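# Why Is a Cardboard Box So Strong When It's Only Paper?

My cousin's hamster has a cardboard castle. It has a tower, a tunnel, and a drawbridge that the hamster chewed off on the first night. The castle is still standing, and last week the cat sat on it. The whole cat! The roof sagged a little and then just stayed there, holding up a very pleased cat.

So I got curious. Paper is floppy. You can tear it with two fingers, and if you hold a sheet out by one end the other end droops. But a cardboard box is paper all the way through, and a cat can sit on it. What's going on in there?

## Look at the edge

Find a piece of cardboard from a shipping box (a cereal box won't work, it's a different kind of thing) and look at it from the side. You'll see a wiggly line squeezed between two straight ones. It looks a bit like a lasagna noodle stuck between two crackers.

Each of those lines is a sheet of paper. The two flat ones are called **liners**. The wavy one in the middle is called the **medium**, and its waves are called **flutes**, like the musical instrument. The proper name for the whole sandwich is **corrugated cardboard**. Corrugated just means wavy, with ridges.

And between the waves? Air! A big part of a cardboard box is just air that got trapped in the middle, and that's why even a large box is so light when it's empty.

## The secret is in the waves

Take a sheet of printer paper and lay it like a bridge between two stacks of books. Put an eraser on it. Flop – down it goes.

Now fold the same sheet back and forth, back and forth, like you're making a paper fan. Open it up a little so it's a row of zigzags and lay it across the books again, with the folds running from one stack to the other. Try the eraser. Try two erasers and a glue stick. I got mine to hold a box of 12 crayons, and I was so impressed that I went and found somebody to show it to.

You didn't add any paper. You only changed the shape. A flat sheet bends easily because it's so thin from top to bottom. A folded sheet is much taller, and to bend it you'd have to squash the tops of the folds and stretch the bottoms at the same time. Paper is pretty bad at being floppy when you ask it to do that.

There's one problem with your fan, though. If you push down hard, the zigzags slide apart and go flat. That's what the liners are for. They're glued to the tops and bottoms of the waves, so the waves can't spread out.

## Which way is up?

Cardboard isn't equally strong in every direction. Take a scrap and bend it so the crease runs along the waves. Easy! Now try to bend it across the waves. Much harder, and when it finally gives up it makes an ugly wrinkle.

Box makers know all about this. In most shipping boxes the flutes in the sides run up and down, so each one is like a tiny column in a very long row of columns. Stack another box on top and all those little columns push back together. It's also why the corners of a box are the strongest part. If you're ever stacking boxes, line up the corners.

## How do they get it wavy?

Not by folding it by hand, thank goodness. In the factory, paper comes on giant rolls that are much heavier than a person. The paper for the middle gets warmed with steam, so it's soft, and then it's squeezed between two rollers with ridges on them, like two big gears. In goes flat paper and out comes wavy paper.

Then the tips of the waves get a stripe of glue, and the liners go on. The glue is usually made with starch, the same stuff you find in corn and potatoes. After that, machines cut the board into shapes, press in the lines where it will fold, and print on it if somebody wants printing.

## It started with hats

The first wavy paper wasn't used for boxes at all. In England in the 1850s, people put it inside tall hats! It kept the hat stiff and let a sweaty head breathe. Later on, in America, people started wrapping it around glass bottles and lamp parts so they wouldn't break on the way to the store. Boxes came after that.

## What cardboard can't stand

Water. Paper is made of tiny plant fibers holding on to each other, and water gets in between and makes them let go. The starch glue goes soft too. Leave your castle out in the rain and by morning you'll have a sad brown pancake.

That same weakness is useful for recycling, though. Old boxes get stirred up with lots of water until they turn into mush, the tape and other junk gets taken out, and the mush is pressed and dried into new paper. The fibers get a bit shorter each time, so sooner or later some fresh ones have to be mixed in.

## Peek inside your own

The best way to see flutes is to cut a scrap two ways, once along the waves and once across them. Ask a grown-up to do the cutting, and keep your fingers well away.
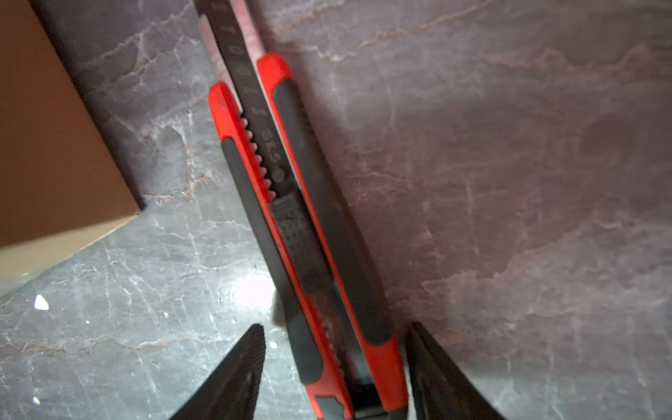
Any plain brown box will do.

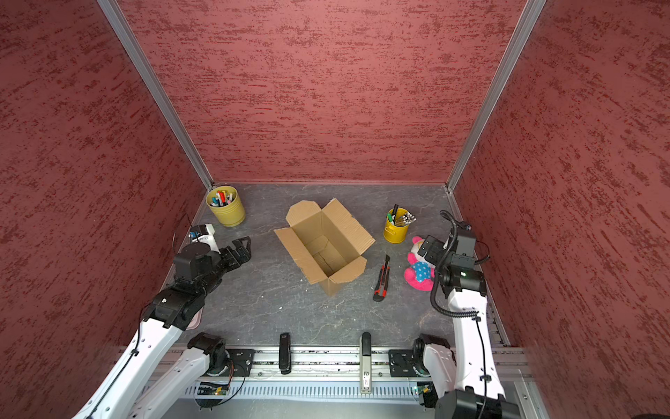
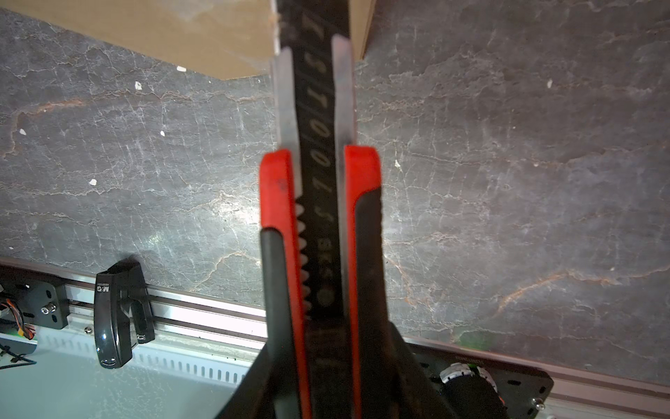
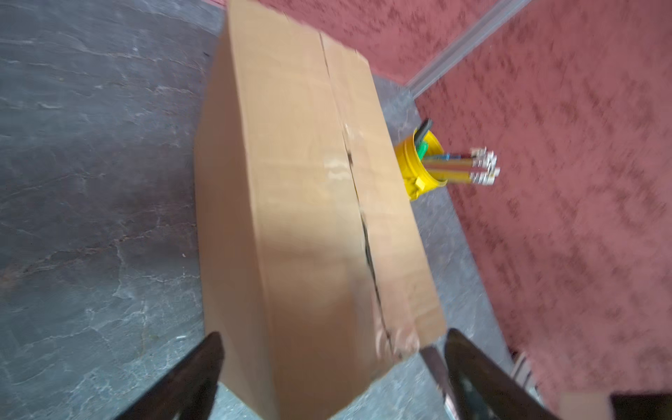 Khadija Mahrous wrote in to ask why some of her boxes have two rows of waves, one on top of the other, and whether they're twice as strong. She tried standing on one and it held her, but her little brother's ordinary box held him as well, so she couldn't decide who had won.

Good question, Khadija! Yours is called **double wall**. It has three flat sheets and two wavy ones, and it's used for heavy things. How much stronger it is depends on the paper and on how big the waves are, so I can't promise you it's exactly twice. For a fair test, you'd need two boxes of the same size and the same person standing on both of them, right in the middle, with somebody to hold on to.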